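## Hand grippers: tips from the Dramthorpe bench

Our pair of hand-held grippers is a shared build, and socks are the test we keep going back to. Thin knit shows up faults a wooden block never will.

- Check the inner faces of the jaws before each session. A frayed pad snags fine knit.
- Pick off stray fibres with tweezers. They gather low in the gap.
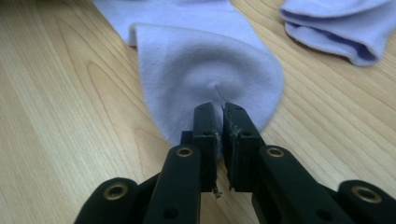 - Go round the pivots every month. A stiff one makes the fingers close unevenly – one tip lands first and pushes the cloth away.
- Open the jaws only a little for a sock toe. Wide jaws scoop up too much.
- Run each cable back along the forearm and leave slack at the wrist.
- Lay both socks flat to start, then work from the cuff.
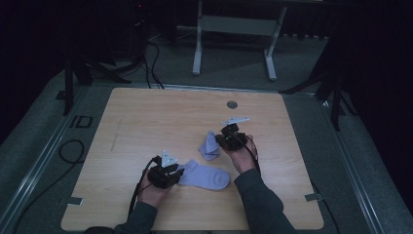 *A gripper in each hand, one sock flat and the other crumpled.*

Spare pads are in the Neltent tin, drawer 2. Write the change in the log; the last entry in April was number 67.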